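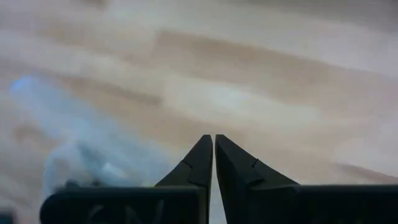 Jivemus hard wax oil, satin, 500 ml tin

I bought this to redo our kitchen table, which had been oiled with a supermarket teak oil by the previous owners and never really recovered. It went on in March and I have held off writing until the table had been used properly for a while. We are a family who eat every meal at it, and my son does his homework there with felt tips.

First, what you get. The tin is the usual lever-lid type, and the lid seals well enough if you clean the rim before pressing it back down. There is a leaflet inside the cardboard sleeve in several languages. The English part is short and leaves out the grit you should sand to, which seems an odd thing to miss. I rang the shop (Debnath, the one by the ring road) and Despina Sârbu on the trade counter told me to stop at 150 and no finer, or the oil sits on top. I did as she said and had no trouble.

Preparation

This took far longer than the oiling. I stripped the old finish with a scraper and then went over the top by machine, 80, 120 and 150, hoovering between each. The old teak oil had gone gummy along one side and clogged the discs. I used 13 of them in the end. If you have a table in the same condition, buy more than you think you need.

I wiped the top down with white spirit and left it overnight.

Putting it on

The oil is thinner than I expected. I had used Flener's version on a bookcase and that is closer to runny honey, so I started with too much on the pad and had a puddle at one corner. After that I worked in small patches with a white pad and buffed off the extra with a lint-free cloth. The leaflet says to wait 15 minutes before buffing. In a warm room I found this too long and the second half was getting tacky. Ten was better.

Two coats are recommended. I did two on the top and one underneath, with 13 hours or so between them according to the leaflet, though I just left it until the next day. The second coat used less than half of what the first did. There is still a fair bit left in the tin after a table that seats 6.

The smell is strong for the first evening and was gone from the room by the third day. Keep a window open. Please also lay the used cloths out flat outdoors to dry, as oily rags left in a heap can catch fire. The warning on the tin is very small.

How it looks

Satin is a fair name for it. There is a slight sheen if you look along the table towards the window and hardly any from above. It warmed the colour of the wood more than I wanted. If you want to keep it pale, the same firm does a version with a little white pigment in it. My neighbour Lucian Enache used that one on his stairs and it has stayed lighter than mine.

How it has lasted

Water beads up and wipes off. Tea and coffee have left no marks. Red wine left overnight gave a faint ring, which went after a rub with a green scouring pad and a dab of fresh oil. Felt tip comes off with washing-up liquid if you get to it the same day. Hot pans I would not try. A casserole dish went down without a mat once and there is now a dull patch, which I have touched up and can still find.

The spot repairs are the main reason I would choose this over varnish. With the varnish on our old table, any damage meant sanding the whole top again.

Price

It costs more than Flener and a bit less than Oso. I have used the Oso one at my sister's and could not tell the two apart once dry, although Oso's instructions are much better.

I have given it 4 out of 5. The mark comes off for the leaflet and the buffing time. I will buy it again for the worktop in the utility room, probably in the pigmented version.

Irina Bogdan
May 4, 2024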